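Small Things from the Upstairs Room in Nandby

Welcome to my gallery page. Over the spring I was sorting the upstairs bedroom, and I put many of the small things on the bed to look at them in good light before deciding where each should live.
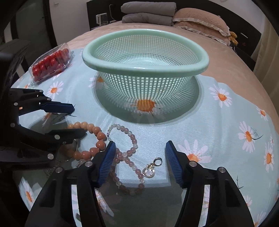 Unnur Dalsgaard wrote to me that a kitchen strainer is wasted on bracelets, and that beads should be kept flat in a drawer with a soft lining, each one apart from the others. She has kept hers in this way for many years and has never had a broken string. I take the advice seriously, but my drawers are full and the mint-green basket was free.

About the basket: it is plastic, large, and I like how the light comes through the mesh and makes a soft pattern on the cloth. The rim is thick and smooth, so a thread does not catch on it. I bought it at the household shop in Bralham for berries, but the berries that year were few.

About the bracelet: the peach-orange one is chunky and the beads are a little like hearts. Toward one side the color goes deeper, to coral. It came to me in a box of mixed jewelry from the Skekton market, for which I paid 300 crowns. Most of the box I gave away again.

About the cloth: pale blue with white daisies. I was looking a long time for such a fabric, and in the end I found it as a remnant at Bach, the fabric store behind the bus station. The edges I have sewn by hand in the evenings. It is a summer cloth, and in October I fold it and put it on the top shelf.

How I sorted the jewelry

First I made a place for everything that I wear each week. Then a place for what I wear on holidays only. The rest went into six paper bags, and I wrote on each bag what was inside. Two of the bags I have not opened again, and I suppose this tells me something about their contents.

For cleaning plastic beads I use lukewarm water with one drop of dish soap, and a soft cloth. Please do not leave them in the water overnight, as the elastic becomes weak. Afterward I let them lie on a towel until the next morning.

Bent Sveinbjörnsson asked if the basket will go back to the kitchen. For now it stays upstairs. The bracelets are in it together with two scarves, and I can carry everything to the window when I want to choose. If I find a flat box of the right size, I will try the way of Unnur also and write here how it went.

The gallery has had 766 visits up to July, for which I thank you. The next page will be about buttons. I have roughly 1017 of them in glass jars, and the sorting by color is not yet finished.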